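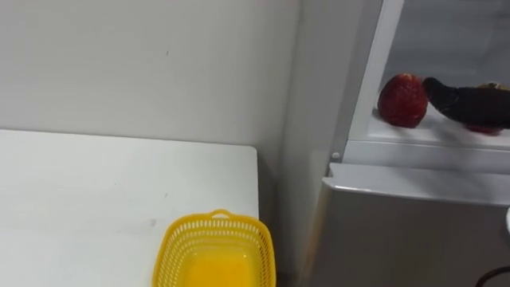
The yellow basket on the table, and the fridge with the strawberry and the aubergine.

6 Oct 2023

I came home late and the kitchen was very quiet. I opened the fridge before I took off my coat, as I always do, and looked at the strawberry and the aubergine on the shelf. A funny couple. The strawberry is so big that I don't dare to eat it alone in the evening, it seems to me a thing for a Sunday breakfast.

I wanted to go to the market in Litmont tomorrow with the yellow basket. I bought it in August at Brunton, together with a blue one which I gave to my sister, and I still like it very much. The holes in the sides are good for salad, the earth falls out on the way home and not in my kitchen. But the handle is small and it hurts my fingers when I have potatoes.

The table must be cleaned again. There are grey marks on it which I have rubbed already two times, with soap and then with the white powder. Gaëtan Besson told me on the telephone to try lemon. He also asked for my recipe of the aubergine, the one with 175 grams of rice and a little cinnamon. I promised to write it down for him this evening and I have not done it. The oven should be at 185 degrees, I put it here so I don't forget - last time I told him wrong and his was burnt on the top.

For tomorrow: rice, onions, one lemon for the table and one for me. If the bus is on time I will go also to the shoe repair. My brown shoes are there since more than two weeks and the man has surely forgotten my name.

Now to bed, it is already raining.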